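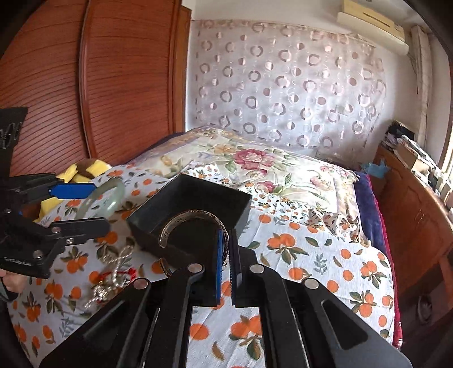
Slide 1: A silver cuff bracelet and a dark gray tray.

Speaker notes, Kamol Onsri
Small Loans Against Small Things: what we learned moving our pledge records onto a shared ledger
Urnthorpe, 2 April 2023

Good morning, everybody, and thank you for coming in so early. I know the coffee line was long, so if you are still holding a cup and looking for a seat, please take your time, there are a few down here at the front and I promise I don't call on people.

(Wait for the doors. Say hello to Sidra if she is in the room.)

I work on the lending side at Clinen, and I've been there long enough to remember when every pledge loan we made was written in a bound book with a carbon sheet. A customer brought in a ring or a bracelet or a watch, we agreed on a value, we wrote it down twice, and the customer went home with the pink copy. I'm fond of those books. I also spent a good part of my working life looking for the right page in them.

What I want to talk about this morning is the pilot we ran with Kondemeck, who built the ledger, and Herath, who store the pledged items for us. It covered 600 loans, all of them small, all of them secured by jewelry. It ran across 5 branches, and I'll be frank about which parts went well and which parts gave us a headache.

NEXT SLIDE: Who holds what

Before the pilot there were three sets of records for every item. We had ours, the vault had theirs, and the insurer had a spreadsheet that one of us emailed over at the end of the month. When all three agreed, life was lovely. When they didn't, somebody like me got on the phone, and the customer stood at the counter wondering whether we had lost Grandma's necklace.

With the shared ledger, the branch makes one entry when the item is accepted. The vault signs it when the item arrives. The insurer can read it at any time. The loan money isn't released until the first signature is there, and the item isn't released until the repayment has been recorded. That is really the whole idea, and I could sit down now, but they gave me the full half hour.

(Pause here, people usually laugh a little. If they don't, just carry on.)

NEXT SLIDE: The description problem

Tanvir Bhattacharjee at Kondemeck warned us about this one and I didn't listen closely enough. A ledger will keep whatever you type into it, forever, including your spelling mistakes. In the first weeks we had entries that said "bracelet, silver" and nothing more. Well, you can imagine how many silver bracelets there are in a vault! So we sat down with the branch staff and wrote a short form with 6 fields: type, metal, weight, marks or engraving, condition, and agreed value. Corrections go in as a new entry that points back to the old one, and both stay visible.

NEXT SLIDE: Time

Releasing an item used to take us 5 working days. By the end of the pilot, most customers had theirs back the day after they paid. I'd love to give all the credit to the technology, but Afonso Prata at Herath also changed the van schedule, and that helped us a great deal.

NEXT SLIDE: What I would do differently

I'd bring the insurer in from the first meeting. I'd train the weekend staff at the same time as everyone else. And I'd explain it to customers in plainer words. Our first leaflet used "immutable" twice, and Sidra Cheema very kindly took her pen to it. The new one says "your record can't be quietly changed," and people nod when they read it.

(If short of time, skip the next slide and go straight to questions.)

NEXT SLIDE: What comes next

We're opening it to the remaining branches in May. Sajib Sikder is running that work, he's here today in the second row, and he has the fee table with him if you want to see the costs. Please do ask him, he put a lot of evenings into it.

Questions. Repeat each one into the microphone before answering.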